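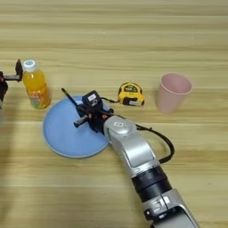

Nilden Releases Dultimell 2, Planning Software for Two-Arm Tabletop Robots

SOSA, December. Nilden today released Dultimell 2, a major update to its motion planning and perception software for robots that work with two arms at a shared table. The new version is available for download now, and every current Dultimell license includes it.

We've been looking forward to this one! Dultimell 2 plans both arms together, in a single pass, so a reach from the left and a reach from the right are checked against each other before either arm gets the go-ahead. In version 1 the arms took turns, and teams told us again and again that the waiting was the part they wanted gone.

The perception side has been rebuilt too. Dultimell 2 keeps a live list of what is on the table, with an outline and a height for each item, and the planner reads from that list every 30 milliseconds. Our everyday test table has a bottle of orange juice, a light blue plate, a yellow tape measure and a pink cup on it. A tall bottle and a flat plate side by side ask for very different approach paths, and the planner now picks the path by shape, with no per-object settings file.

Thin, flexible items get their own treatment. A strap or cord can lie across a plate or run close to a gripper finger, and older versions tended to treat it as part of whatever it touched. Dultimell 2 tracks it as a separate line with its own clearance, and you can set that clearance in the viewer while a plan is on screen.

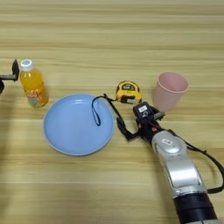 What's in the release

Joint planning for two arms, with a replay view that shows both paths on one timeline
A new cord and strap model, on by default
A regression suite of 2000 recorded tabletop layouts, so teams can compare their own settings before an upgrade
Import of version 1 projects, including saved grasps and table calibrations

Early access with Milent

Milent, whose workshop in Sosa opened in 1947, ran the early access builds on its own benches and sent us nearly all of the layouts that became the cord and strap tests. The replay view started as a Milent request as well.

Availability

Dultimell 2 runs on Linux. Release notes and the migration guide are in the Nilden customer portal, under Downloads. Version 1 will keep getting bug fixes through June.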